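Equipment budget: gripper fingers

The Meltton lab has added a line for spare fingers to next year's equipment plan. Senad Papadopoulos asked Florkska for a price in April and got a quote of $1,317 for 18 pairs, delivered. We had been buying them one pair at a time at $213 with shipping. The two-arm bowl stacking work is hard on the tips, and a finger with its top edge as scuffed and chipped as the one on the right should be swapped at the next service. Grip pads are quoted separately at $70 a set. Send other spare parts requests to Vasanthi Hettiarachchi before the order goes in.
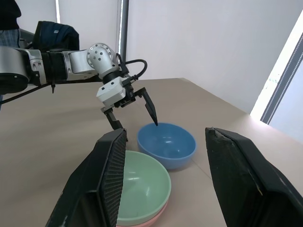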